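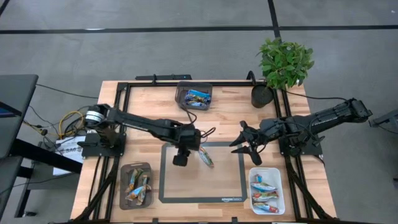 Two arms over a work mat on a butcher-block bench, with a wrapped snack bar on the mat.

Vostero save not carrying over after the 2.0 patch, is the sequel import dead too?

Asked in: PC Games > Saves and Patches
Viewed 1,940 times

I played Vostero at launch and finished it once, then got most of the way through a second run on the hard setting. I put it down in January and came back last night. The launcher pulled down the 2.0 patch, and now the main menu only shows New Game and Options. Continue is grayed out and the load screen is blank.

The save folder still has files in it. There are 488 of them, mostly autosaves, and they have the old dates on them. So the game did not delete anything, it just does not see them.

My bigger worry is Zovov. The announcement said it would read a finished Vostero save and carry over your faction choice and the ship name. If my saves are unreadable now, does that mean I have to play the whole first game again before the sequel comes out? I sided with the Jakubowski crew and that route takes a long time.

Things I already did:
Restarted the launcher
Verified the game files (it said everything was fine)
Turned cloud sync off and on again
Copied the save folder to a USB stick

I am on Windows, no mods. I had the soundtrack DLC and nothing else.

Answer 1 (accepted)

Your saves are most likely fine. The 2.0 patch changed where the game looks for them. Before the patch everything went into a folder called Vostero inside Documents. After the patch it looks in a folder called Brestisov, which is the publisher's name, with Vostero inside that. There was supposed to be a step on first launch that moved the files over. It gets skipped if cloud sync is running when the game opens.

What worked for me:

1. Close the game and the launcher. Check the tray, the launcher likes to stay open there.
2. Turn cloud sync off for Vostero only.
3. Start the game once, go to the main menu, and quit. This makes the new folder.
4. Copy your manual saves and the file called profile.dat from the old folder to the new one. Leave the autosaves for now.
5. Start the game again. Continue should be lit up.
6. Load a save, make a new manual save in any slot, and quit.
7. Turn cloud sync back on. When it asks which version to keep, pick the local one.

Do not skip profile.dat. Without it the saves will load but the game thinks you never finished the story, and the New Game Plus option stays locked.

On the autosaves, I would only move the last few. The load screen builds a thumbnail for every file and with that many it can hang for a couple of minutes. Mine looked frozen and I killed it the first time, which made me start over from step 3.

For Zovov, the only thing they have said is that it checks for a finished profile. As I read it, that means profile.dat and one save from after the last mission. Keep your USB copy until the sequel is out and you have seen it import.

Comment from the asker: This did it, thank you. I had to do step 3 twice because the launcher turned sync back on by itself. Both playthroughs show up and the ship name is right.

Answer 2

same thing happened to me, i just started over. the new opening is better anyway and they fixed the dock mission where the elevator would not come down. if you skip the side jobs it goes pretty fast

Answer 3

Adding to the first answer for anyone on the disc version. The old saves are in a different place for us, inside the install folder under userdata. The rest of the steps are the same, but you may need to run the game as administrator one time before the new folder shows up.

Also, if you picked the Jakubowski ending before the first hotfix, the ending flag may not be set. You can check in the Records menu. If the ending shows as a blank card, load your last save before the final mission and play it again. It takes less than an hour. I don't know if Zovov will care about the card or only the profile, but I did mine to be safe.

I have not tried any of this on a handheld.

Comment: Records menu shows a blank card for me but New Game Plus is unlocked. Is that the same bug?

Comment: Yes, same one. Replay the last mission and it fills in.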